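Tidy-Up Task: Workshop Tips for Student Teams

Notes kept by Ama Quaye for the Samonte robotics club. Additions go through Siobhán Brennan.

Setting up the room

Use soft litter first. Paper scraps deform under the fingers and tolerate a poor grasp. Move on to bottles once the team can clear paper without knocking the bin.

Put the bin on the floor within reach of the left arm and leave it there for the whole session. If it gets kicked, put it back on its tape mark before the next run. A lightweight bin will slide on carpet when a gripper touches the rim. Put a flat weight inside, under the liner.

Keep the aisle between pieces of furniture wider than the base plus one hand on each side. Tuck bedding and throws up if they reach the floor. Loose fabric catches on finger joints and is slow to free.

Vacuum before the first run. Lint collects in the finger joints and has to be picked out with tweezers.

Picking up

Approach crumpled paper from above with the fingers open to three quarters. Fully open fingers push small pieces away on contact. Close slowly, pause, then lift. Flat wrappers need a different approach: press one finger down at the edge, drag until the wrapper folds, and close on the fold.

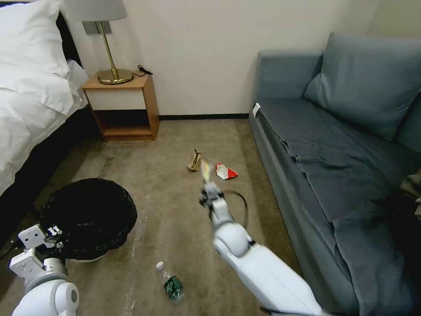

Scrap in the right gripper, left arm by the bin. Bag, wrapper and bottle still on the carpet.

Bottles on their sides should be gripped across the middle, square to the long axis. A grasp near the cap lets the heavy end swing. Empty them and screw the cap on tight before they go on the floor. Any water on the carpet ends the session.

Paper bags that stand up can be taken by the folded top. Do not grip the sides, which collapse and spring back when released.

Cables

Leave slack at the wrist, enough for full rotation with no pull on the connector. Check the loop at both ends of travel. A loop that touches the floor at the lowest reach should be shortened with one hook-and-loop tie at the forearm. Zip ties are not allowed on the arms. Siobhán has the flush cutters if you find one.

Logging

Write one line per run: start time, items placed, items dropped, who was operating. Drops outside the bin count as dropped even if the piece is picked up again. The Iker team logged 100 runs in May and found that most drops happened over the rim, with the fingers opened too early. Lower the wrist 3 inches past the rim before release.

Stop after 8 runs and let the motors rest. Change operators at the same time.

Cleaning up

Wipe finger pads with a damp cloth, no solvent. Wrappers leave a film that reduces grip on the next item. Dry the pads before storage. Return the litter set to the box marked Tromero, top shelf, and replace anything torn.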